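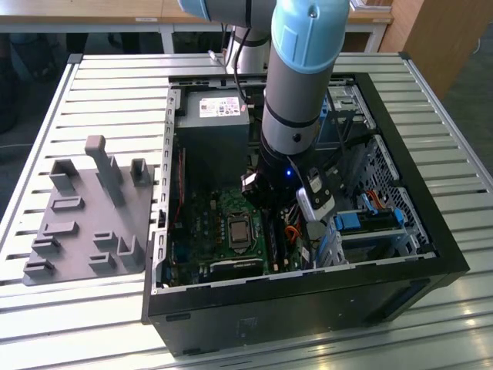

What do you need to take apart an old desktop tower?

A Phillips screwdriver, a clear table, and a few small containers for screws are enough for most of them. Many office machines have a side panel that comes off with a latch or two thumbscrews, and the drives inside often sit in plastic clips that need no tools.

Inside the Office Towers
Gallery by Shirley Vachon
Posted 4 October 2024

Pridum is the parts reuse shop on Mostyn Road. We take in desktop computers from offices and schools, strip the ones that are not worth selling whole, and sort what comes out of them. Since July we have logged 2,253 parts, and 891 of those have gone back out the door to people fixing their own machines. Memory is the part people ask for most, followed by power supplies.

This page is for people who have asked what is inside the towers before they are stripped. Notes on the tower, with the lid off:

The power supply is the gray box with the white label. The label gives the output on each line, and we copy it onto the shelf tag so that buyers can compare it with the one they are replacing. We do not open power supplies and we ask buyers not to open them either.

The processor sits in a square socket near the middle of the green board. We leave it in place until the board has been checked. If the board is good, the two are sold together, as most buyers want them that way.

Memory comes out early. There is a clip at the end of each slot - some boards have one at both ends - and the module lifts straight up once it is released. Modules go into antistatic sleeves and then into the Wilness drawers by the front counter, sorted by type and then by size.

Drive bays with blue latches are easy to spot. Blue usually marks the parts you are meant to touch: pull or squeeze the blue piece and the drive or the cage comes free. Drives are wiped in the back office before they go on a shelf. Any drive that fails the wipe is drilled and goes in the metal bin.

The red and orange cables are SATA cables. We keep the ones with good clips and sell them by the handful. Mared Howells sorts them by length, and she would like people to stop tying them in knots. 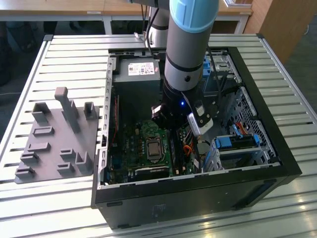 Working order

We lay the tower on its side with the open side up. The power cord is off before the panel is. After that the order is drives, memory, expansion cards, power supply, and last the board with its processor. The wires from the power supply run all over the case, so it pays to unplug every one of them before loosening the supply itself. The wide connector on the board has a catch on one side. Press it in and pull the plug straight up. Do not pull on the wires.

Slatted metal tables are good for this work because dust falls through, but small screws fall through too. Put a tray underneath or use a magnetic dish.

Empty cases are harder to place. We keep 14 at a time and the rest go for scrap with the cut panels. If you want a case for a project, leave your name at the counter and say whether you need the drive cage left in.

Dropping off

Towers can be left at the side door during shop hours. Please take out any discs and remove the keyboard and mouse. We do not take monitors or printers at the moment. Breker, two doors down, takes monitors for a small fee.

The parts list is updated at the end of each month and a printed copy hangs by the register. Our shelves hold 2,000 parts when full, and we stop taking towers when we get there.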